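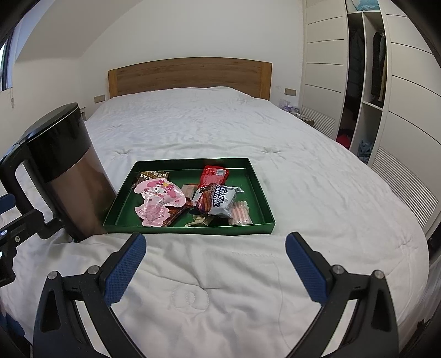 The Long, Slow Pleasure of the Second Sleep

Soledad Ponce wakes at 2:40 most mornings, and she couldn't be happier about it. She lights a lamp, reads a chapter of something old, and by four she is out cold again.

For years she fought it. Then a neighbor in Umali lent her a box of farm diaries, and there it was, page after page: "first sleep," "the watch," "second sleep." People got up in the night to mend things, talk, pray or check on a cow, and wrote about it as plainly as they wrote about the weather.

I spent October reading those diaries with her, and I'm hooked. One farmer made 256 entries and mentions his nighttime hour in nearly all of them. He carved spoons! His wife wrote letters, some of them wonderfully rude.

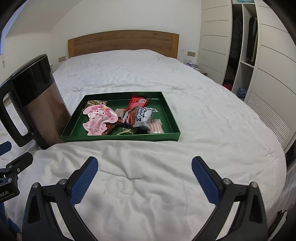 A quilted duvet and a light oak headboard.

Signe Eide, who runs a small reading group on the subject in Ovano, warns against getting carried away. Plenty of households slept straight through, she told me, and summer nights were short for everyone. But she lights up over the details - the banked fires, the shared beds, the cold feet that turn up in diary after diary.

I tried it for 11 nights. The first three were miserable. On the fourth I sat in the kitchen with some toast and listened to rain on the roof, and the hour felt enormous, like a spare room I'd found in my own house. Ponce has started her own diary now. Her latest entry reads: "Up at the usual time. Owl. Two chapters. Back down."

538 shares
3 comments

Cletus Nakamura
My grandmother baked in that hour. We always thought she just couldn't sleep.

Eduardo Salazar
Lovely piece. More about the rude letters, please!

Ramil Ambrosio
Tried this with a newborn. Do not recommend.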